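Votwood Police Dept - Records / IT Help
Ticket 459
Opened by: Poonam Dhillon, Records
Assigned: Tamer Haddad
Opened: Jul 17, 2012
Status: open, waiting on vendor

Problem
Shift roster won't save after promotions were entered. New sergeant still shows as patrol officer, 2nd shift. Can't approve reports, they sit in his old queue. 63 reports stuck as of this morning. Need this fixed before payroll pulls hours.

Log

08:50 TH - Called Poonam. She changed rank in Flustent, hit save, got "record locked". Tried again, same. Had her log out and back in. No change.

09:15 TH - Checked the lock table. Record held by a session from the front desk PC. Killed it. Save goes thru now but rank flips back to Officer after the next sync.

09:40 TH - Sync comes from Zoubi (the county side). Their copy still has old rank. So every time it runs it overwrites ours. Turned sync off for our dept only. PD please don't turn it back on.

10:05 PD - Rank is holding. Badge number blank now though?? Was fine before.

10:20 TH - Badge field got wiped when I killed the session. Re-typed from the personnel card. Check it please.

10:30 PD - Badge ok. Reports still in old queue.

11:10 TH - Queue move has to be done by hand. Tool caps at 1000 lines per batch, we're way under, but it timed out anyway. Split into 4 batches. First three went, last one hung. Restarted the service and reran it. All moved.

11:45 PD - Confirmed, he can see them. Approved one as a test and it stuck. Two other promotions from December have the same problem, they've been using the lieutenant's login to approve. Not great.

12:00 TH - Pls stop doing that. Will fix both today. Send me names and badge numbers by email, not in the ticket.

Attachments
1.
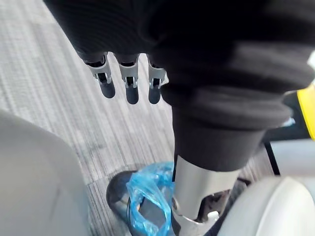 2. Error text, copied from Poonam's screen: "Record locked by another user. Changes not saved."
3. Sync log, this morning only

Still to do
- County has to update rank in Zoubi before sync goes back on. Left voicemail, no call back yet.
- Stesano (vendor) to say why a dead session can blank a feild. Emailed.
- Fix the two December records
- Poonam to check overtime codes before payroll

TH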